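Reviews > Home Care > Wood Oil

Vanov table oil, 3 months later

I bought the Vanov oil for my old dining table, 16 euros for the small can. It smells strong the first evening, so keep a window open. Two thin coats were enough for me.

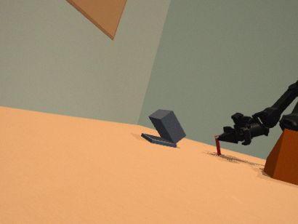
The color is what I was most careful about. I wanted a warm tan-orange with a matte surface, like the tabletop in the picture, against a gray-green wall. Vanov came close to it, a little darker. Coffee rings wipe off. I give 4 of 5.

Gonçalo Rebelo

3 comments | 69 shares
Back to top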